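Last touched 19th February, mostly to admit that the friction values were wrong. If you downloaded the episodes before then, read "Known faults" before you train anything on them.

# stomport-counter

Simulated pick-and-place episodes on a kitchen counter, made in the back half of the Pludley shared workshop on a computer that also runs the laser cutter queue. The counter is far nicer than any counter the four of us own. It is dark marble and has never had a ring left on it by a paint tin.

Stomport is the name of the whole build: the arm we're slowly putting together on the bench by the compressor, the controller, and this simulated kitchen where we make our mistakes first. This repository holds only the kitchen part. The arm in the renders is a stock model, white, shiny and all there. The one on our bench is partly plywood, and its wrist is in a biscuit tin.

## What you get

- 2000 episodes, each one an attempt to pick something up and put it somewhere else
- joint positions, gripper opening and the commanded target at every step
- rendered views from outside the arm and from close to the gripper
- a plain text instruction for each episode, written by a person and therefore occasionally odd
- a success flag, of which more later
- the scene builder, so you can make your own counter and ruin it yourself

What you don't get is any real robot footage. There will be some when there is a real robot.

## Layout

```
stomport-counter/
 episodes/ one folder per attempt
 holdout/ please don't train on these
 objects/ meshes and a masses file
 scenes/ counter layouts
 tools/ build, replay, check
 NOTES.md arguments, mostly resolved
```

Each episode folder has `steps.csv`, `task.txt`, `meta.json` and a `views` folder. Angles are in radians. Lengths are in metres, except in `objects/old_masses.json`, where Urho used millimetres for reasons he has been asked about. Nothing reads that file now. We keep it so that the old commits still build.

The holdout folder has 47 episodes. It was meant to be a rounder number, but a few had the object already in the gripper at the first step, which we felt was giving the policy too much encouragement.

## Getting it going

You need Python, a reasonably modern graphics card and patience with the physics library.

```
pip install -r requirements.txt
python tools/check.py episodes
python tools/replay.py --scene counter --episode first
```

If `check.py` prints nothing, all is well. We know this is unfriendly. Taner keeps meaning to add a message.

If the replay window opens and the arm immediately folds itself through the counter, you have the wrong version of the physics library. Install the one pinned in the requirements file and try again. If it still folds, delete the cached meshes:

```
python tools/build.py --clean
```

On the workshop machine you also have to stop the cutter queue first. Ask before you do it. Somebody's earrings were ruined in September and we still hear about it.

## How the episodes were made

Most were driven by hand with an old flight stick that Volkan Değirmenci rescued from a skip. It has a dead spot just left of centre, so there is a faint but persistent habit in the data of going round things the other way. A model trained on it will learn this, and you may find it charming. We did for a while.

The rest came from a script that plans a path to the object and closes the gripper when it gets there. These are smoother and much duller. The field `driver` in `meta.json` says `hand` or `script`.

Inmaculada Robles wrote most of the instructions. She was asked to write them as she would say them to someone helping in the kitchen, and she did, so you will find "no, the other one" in a few files. We left those in. They're tagged `ambiguous` if you would like to drop them.

Object positions are shuffled between layouts, within limits. The limits were added after Chi-keung Kwok let the shuffler run freely and got a layout where everything started inside the toaster. The physics engine did its best. The toaster did not survive.

## Success flags

An episode counts as a success if the object ends within 3 centimetres of its target and is no longer touching the gripper. This sounds sensible, and it misses several things that you would care about in your own kitchen:

- a cup upside down on the right spot is a success
- a cup on the right spot with everything else swept off the counter is a success
- an object thrown at the target, if it stops there, is a success

There's a second flag called `would_accept`, set by a person who watched the replay and decided whether they'd let the arm near their own crockery. It is much lower. Use that one if you can. It was set by whoever was in the workshop, usually with a mug of tea, and their standards drift upwards through the evening.

## Known faults

**Friction.** Until this update, the finger pads had the friction of something like fresh chewing gum. Anything they brushed came along for the ride. The new values are in `scenes/contact.json`, and every scripted episode has been redone with them. The hand-driven ones have not, because Volkan says his thumb has done enough. Filter on `contact: old` if it matters to you.

**Masses.** Weighed on Randel kitchen scales where we had the real thing to hand, guessed where we didn't. Guesses are marked. The guess for the bowl is a bad one and we all know it.

**Soft shapes.** Some of the meshes are simplified to the point where you have to take the name on trust. The contact shapes are simpler still. A round object may roll when it shouldn't, or stand quite calmly on a curve.

**Views.** The marble texture turns out very busy up close, and an early model of ours fell in love with the veins. It could tell you precisely where it was over the counter and had no opinion at all on what it was holding. There is an option to swap in a plain surface:

```
python tools/build.py --scene counter --surface plain
```

**Gripper width.** Reported as zero when closed on nothing and also, for a short stretch of scripted episodes, when closed on something. `check.py` catches these and says so, one of the few occasions on which it speaks.

## Using it for a real arm

Go slowly. Our own controller caps the speed at a level that visitors find restful. Six is the highest gain setting we've tried on the bench, and we tried it once, with the Echevarría clamps holding the base down. The clamps were fine. The bench moved.

If your gripper differs from the model, change `scenes/gripper.json` and rerun the scripted episodes. Replaying the hand-driven ones on a different gripper mostly produces near misses.

## Renders

From the counter scene, one with the arm reaching over and one down at the fingers. 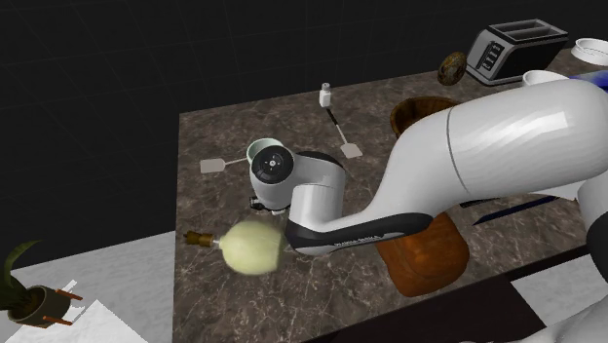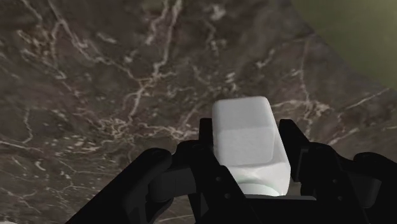 ## Adding episodes

Contributions are welcome, including bad ones, provided that they're labelled as bad. Run `check.py`, fill in `driver` and leave the success flags alone. We'll set `would_accept` at the workshop.

Please don't send new counters for now. We have a drawer's worth of half-finished scenes, among them a garage shelf that Urho Lappalainen modelled down to the last tin and that takes longer to load than the workshop kettle takes to boil.

New objects are fine if the mesh is closed and you made it yourself. Put the mass in kilograms. Kilograms, Urho.

## Licence and credit

Do as you like with the episodes, the instructions and our own meshes. The physics library and the stock arm model have their own licences, copied into `tools/licences`. If you write something up, "the Stomport build at Pludley workshop" will do as a credit.

Driving: Volkan Değirmenci. Scene builder: Urho Lappalainen and Chi-keung Kwok. Instructions: Inmaculada Robles. Checks: Taner Güneş, who says he's one of the four of us and that somebody else must be the fifth.

Bug reports go in the issue tracker. Questions about the earrings should go to the cutter group.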